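Tuesday, August 16, 2022
Groreo table, tabletop kitchen set

Started at 8:30 with the overhead view. Bindu had re-zeroed the arm last night and left a note that joint four was drifting again. I ran the homing routine twice and it came back to the same place both times, so I went ahead.

Goal for the day was 50 usable demos of pick and place with clutter. Got 47. Threw out 17 more on top of that. Most of the rejects were my fault: I let go of the trigger too early and the logger closed the file before the arm was back home. Four were dropped frames on the wrist camera. Restarting the capture process fixed it, but I'd like to know why it happens after a long idle.

Running total for this task family is now 702, counting Kudgate's batch from the spring. Their files still use the old gripper scale (0 to 100, ours is 0 to 1). Nithin wrote a converter. Don't train on the mix until he has checked it.

Changes to the routine:

Shuffle the objects every five demos. Last week we left the layout alone too long and the policy learned where the mug was, never mind what the instruction said.

Type the instruction before moving the arm. I caught myself writing it afterward to match whatever I had done.

Vary the start pose. A lot of Friday's runs begin from nearly the same spot.

Layout going into the after-lunch block, ketchup on the plate, colander in the middle:

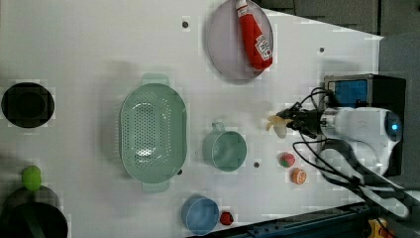 Overhead view, gripper just right of the mug.

Small round fruit is still awkward to grab from the side. Coming straight down is better but slower. I kept both kinds in the set and tagged them "side" and "top" in the notes field.

Bindu wants failed grasps with a recovery kept as their own group. Fine with me. I have 34 from earlier this month that need labels.

Tomorrow: copy to the Sadeghi drive, check the timestamps, ask Getdale about the spare fingertips.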